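From: Humaira Marwat
To: Brerum Sewing and Mending list
Subject: Re: folding things with hoods

Hi all,

Tahira Naqvi wrote:
> Has anyone worked out a decent way to fold a printed jacket with a
> thick collar or hood? Mine ends up as a lump in the drawer and the
> sleeves come loose every time I pull out whatever's under it. I've got
> 2 of them and a very small dresser. Also, does the snap go done up
> or undone? Mum always said done up but she never said why.
> Tahira

Tahira, you've asked on the right morning, I've had half my wardrobe out on the bed since breakfast! I've been meaning to sort the colder-weather things since May and kept finding other jobs (the Skinner pattern with the impossible pockets, mostly).

I always fold on the bed and never the kitchen table. The sheet has a bit of grip to it, so the fabric stays where you put it, and if a sleeve flops over the side you can just pull it back up when you get to it. Lay the whole thing flat first and smooth out from the middle seam with your palms. The dark leafy prints are lovely for this — you can't see a crease in them to save your life, so don't be too fussy.

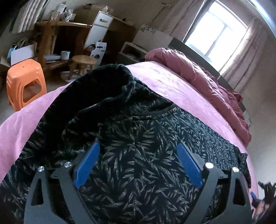
Should the hood be folded in before the sleeves or after? After, in my view: sleeves across the body first, then bring the hood or collar down on top so it's the last soft bit, and roll from the hem up to meet it.

As for the snap, I'm with your mum. Done up, it keeps the neck in line and you're not chasing it around. Mudassar Virk swears by leaving it open, but have you seen his drawers?

Anum, you mentioned those Zadia drawer dividers a while back. Did they fit a narrow dresser, or did you have to trim them? I'd like a pair if they're any good, and my favourite colour is whatever's cheapest.

Off to put the doona back together before somebody wants a nap on it.

Cheers,
Humaira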